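Club robot drops the box when both arms move - any ideas?
Posted by Stirklow_parent, Saturday, January 5, 2019

Hello everyone! I help out with the after-school robotics club in Nollthorpe, and our students (16 of them, bless them) are teaching two arms to tidy a table. One arm alone does fine, but when both run together the box slips. 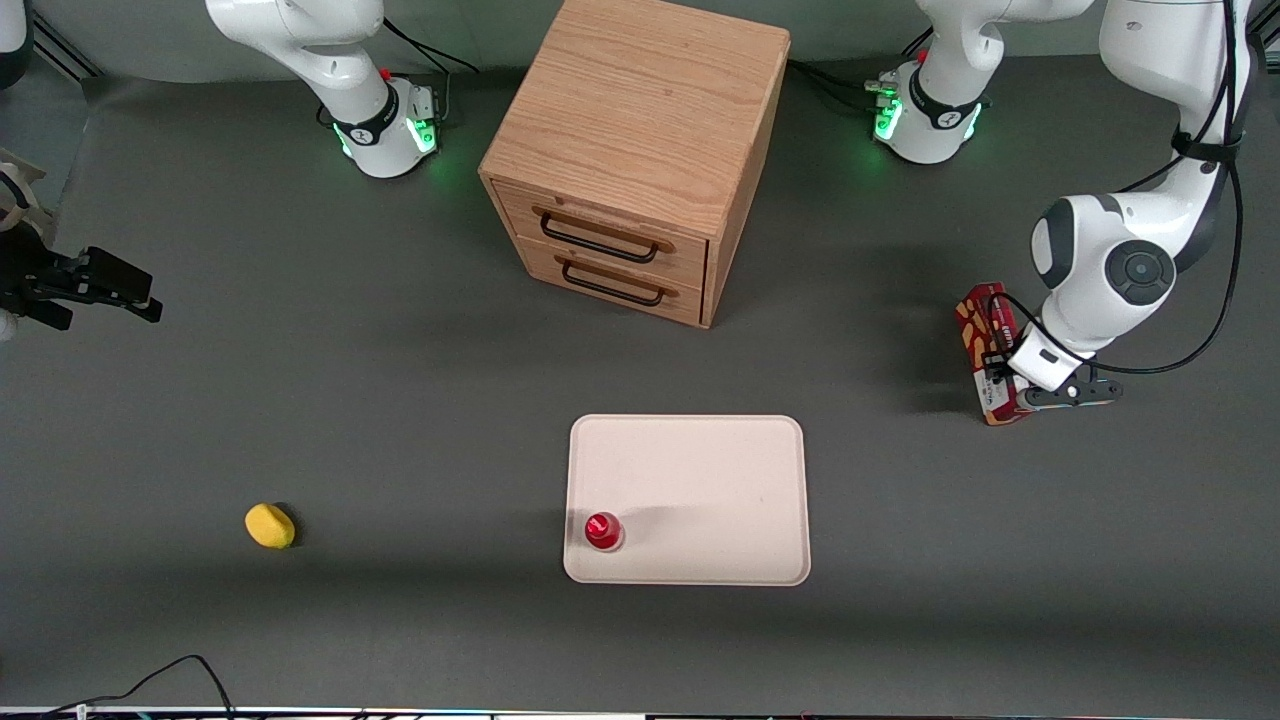
Left arm holding the red box, right gripper still free.

We've slowed everything down and it still happens - what should the kids try next?

londbridge_mentor
What a lovely project! Have them log the grip command while both arms run. Ours was being reset each time the second arm's program started, and it took us until September to spot it.

mao458
try more grip force

gearsandglue
I'd check that both programs aren't using the same gripper name. Easy fix if so, and good luck to the kids!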